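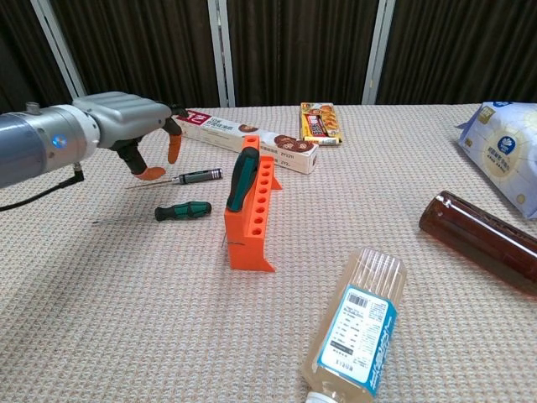 Onddale Jugah hand, bought as a pair: good grip, bad manners when it fails

Reviewed 20 September 2026
My rating: 3 out of 5

I have used two Jugah hands for 6 months, one on each arm of our table robot. I waited with this review until the repair was finished, and I am glad that I did so, for in the first weeks I would have given five stars without much thinking. English is not my first language, so please excuse me where I explain too much.

First the good things. The hand is light for its size and the mounting to the wrist is simple. The orange fingertip pads are soft enough for thin things. Our normal work is tidying a table: screwdrivers, bottles, boxes of biscuits, small packets. A precision screwdriver lying flat on a cloth was always our problem with the old gripper, and with the Jugah it is mostly not a problem any more. The pads pull off by hand and spare ones are cheap. I also like that the Tana control program shows the position of each finger in plain numbers, so a beginner can follow it.

Now the fault. In August the left hand stopped opening. It had closed on the orange screwdriver block, the program sent the command to open, and Tana showed the fingers as open. They were closed. The arm believed the screen, moved away to the next object and dragged the block with it across the table. A bottle went to the floor. It was plastic and shut, so there was only noise, but with a glass one I would write in another tone.

I pressed the stop button. The arm stopped at once, as it should. The hand did not let go, and after some seconds it even pressed harder. I had my own fingers near the block at this moment, and I do not recommend it. The reason is written on page 20 of the manual, in a small grey note: the hand has its own supply, and the stop input of the arm does not reach it unless you buy the extra stop cable. The cable is not in the box. I think such a note belongs on the first page, in red.
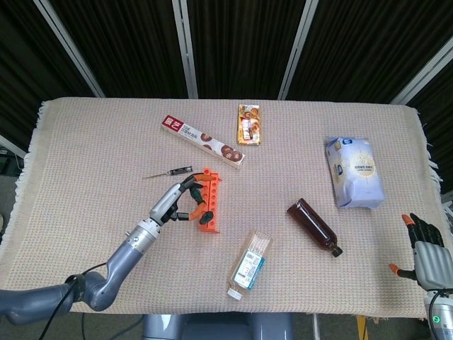
Left hand closed on the orange block, right hand open.

The cause was the plug at the wrist. With the arm bent low and turned inwards, the cable is pulled a little to the side each time, and one of the contacts loses touch. The motor still gets power, but the position signal is frozen at the last value that was received. Tana does not notice that the value has stopped changing. For me this is the more serious half of the fault. A plug can become loose on any machine, but the program should say "I do not know where the fingers are" and stop.

I wrote to Onddale the same evening. They answered after two working days, politely, and asked for the log file. Then came a long silence. The shop where I bought the pair, Clorudance, was more helpful and sent a new wrist plug with a locking ring, free of charge. For the stop cable I had to pay 164 euros for the pair, which I find not correct for a safety part. After I complained again Onddale sent an update for Tana, and it now gives a warning if a finger does not move after a command. I tested it by pulling the plug out on purpose. The warning came and the arm stopped. I repeated it with the other hand and the result was the same.

What I would do differently, if you have this hand or are going to buy it:

Order the stop cable together with the hand, and try the button with something soft in the grip before you do any real work.

Leave a wide loop in the cable at the wrist and do not fix it tightly to the arm. I had fixed it tightly, as I thought it looked more tidy. The manual has no drawing of this.

If the hand is stuck closed, switch off its supply at the wall first. Without power the fingers become loose and can be bent open slowly. Do not pull at the object, I have torn one pad in this way.

Put a cloth on the table. A dropped tool makes less damage, although the fingertips do catch in a coarse weave from time to time when they go for something very flat.

Since the repair the left hand has worked without a new fault, and the right one never had it. I still look at the fingers and not at the screen before I put my hand on the table, and I expect to keep this habit.

Would I buy it again? Yes, for the grip, but only with the stop cable included in the price. One star is taken away for the cable and one for the silence of the support.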